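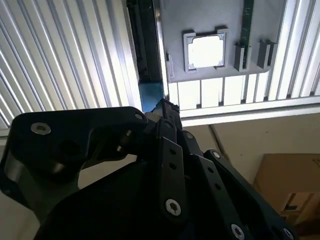 Work on the new overhead structure at the Donnelly hall is nearly done, and the lights were on over it this morning. From underneath its mostly metal and plastic — a ribbed panel with long silvery ridges, a blue bracket beside it, a deep dark slot running up between the ridges and whatever comes next. Bright in there. Very bright, the ridges throw it right back at you.

Cost so far, 2,000 dollars under the bid. Ekier has the contract and expects to finish in May.

"We wanted people to be able to look up and see how it goes together," said Marta Melnychuk, who drew up the plans. No ceiling tiles then. The underside stays open.

Seating for 298 once the floor is cleared, up from 204 in the old layout. Doors on the north side stay locked until the inspector signs off. Use the Trusten Street entrance til then.

Keegan Doolan of Ekier said the last panels go up next week, early, before 9 a.m. Expect noise. Parking on the east lot is closed the same hours.

Posted 11:40 a.m., May
By Golnar Yazdani

Recent
Flonitz bus route adds evening stop
Library book sale brings in 769 dollars
Ataahua Harawira named swim coach
Water main work on Trusten Street wraps up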